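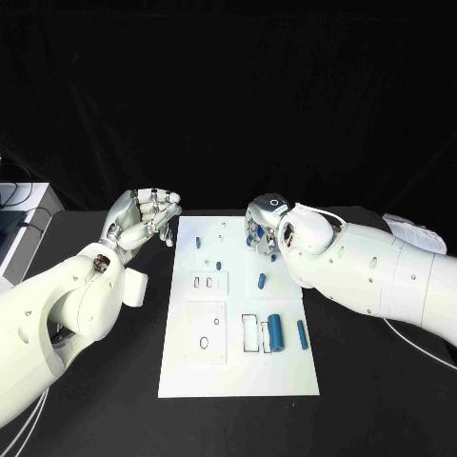
Pantelis Karagiannis asked, when the outline of this talk was circulated, whether the number of recordings matters as much as the way they are gathered. His view was that a small set with a clear record behind it would serve the Institute better than a large one with none. The talk is in part a reply to him.

**Opening (2 minutes)**

Thank the chair. State the subject plainly: how the Parsa programme gathers examples of two-handed work with small parts, and what the Institute has learned about doing it properly.

Parsa records both arms, both hands and the view from the head. Each recording is called an episode. A learning system, Movik, is then trained on the episodes that pass review. The talk concerns the gathering. Movik will be covered in the afternoon session, and questions about its design should be held until then.

**Why a board and pegs**

- Small parts demand fine control of the fingers. A hand that closes a little too early will knock a peg over.
- The parts are blue and the board is white. Reviewers can follow them without strain.
- The layout can be changed between episodes at very little cost.
- Slots and holes of different shapes allow the task to be made harder by degrees.

Pause here for the audience to look at the board before going on.

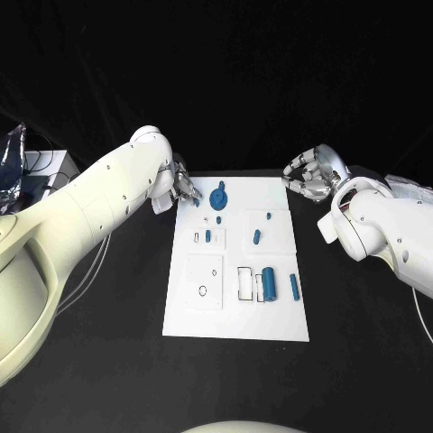 **How a session is run**

Each session has an operator and a recorder. The operator guides the arms. The recorder sets the layout, starts and stops each episode, and writes the log. The two exchange places after the break, and the log must show when they did so.

The recorder reads the instruction for the episode aloud. The operator repeats it. Only then does recording begin. An episode ends when the hands have returned to a resting position, or when the recorder calls a stop.

Failed attempts are kept. They are marked as failed and stored with the others, under the same naming rules. In the first month these were deleted at the end of the day, and the Institute regards that as a mistake. Movik had very few examples of a hand coming back for a second try, and the gap took until May to fill.

**Changing the conditions**

Lighting is varied on purpose. A system trained under one steady white light may come to depend on it, and the places where such a system will be used offer no such comfort. Coloured light is therefore part of the plan, with cyan and magenta both in use. The black curtain behind the table stays.
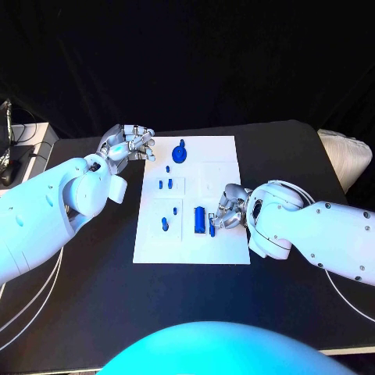 The layout is varied as well, though within limits. Plates may be moved or turned, and parts may stand or lie down. The recorder works from a printed list and does not invent arrangements during the session. Where a part has been disturbed between episodes, it is left as it is and the change is entered in the log.

(If time is short, go straight to the figures.)

**Figures from the most recent block**

- Episodes recorded: 223
- Episodes passed at review: 207
- Separate layouts used: 43

The remaining 16 were set aside. Most had a fault in the log, such as a missing instruction or a light setting that did not match the recording. The audience should be told clearly that an episode was not set aside for a dropped peg.

**Review**

Review is carried out in Adier, the labelling tool supplied by Zivau. Every episode is seen by a reviewer who was not present at the session. The reviewer marks the start and end of each grasp, names the hand in use, and notes whether the other hand was idle. Where the fingers hide the part, the reviewer enters "not visible" and makes no guess. 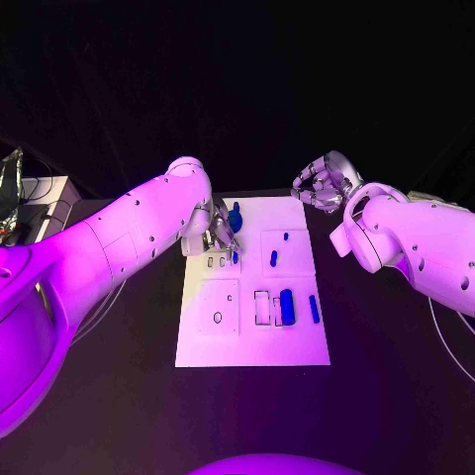 *Slide 9. Peg board under magenta light, Parsa programme.*

The hand marking has caused more disagreement than any other item. One reviewer may count a grasp from first contact, another from the moment the part leaves the board. The written rule now says first contact. Where contact cannot be seen, the episode goes to a second reviewer. Earlier episodes are being marked again under this rule, and the work is not yet complete.

**Requests to partner sites**

Sites wishing to contribute should send a trial set before starting a full block. The log template must be used without changes. Light settings are to be recorded by name, and the name must come from the shared list.

Trial sets received by noon on Friday will be looked at the following week. Contact details are on the last slide, and printed copies of the log template are at the registration desk.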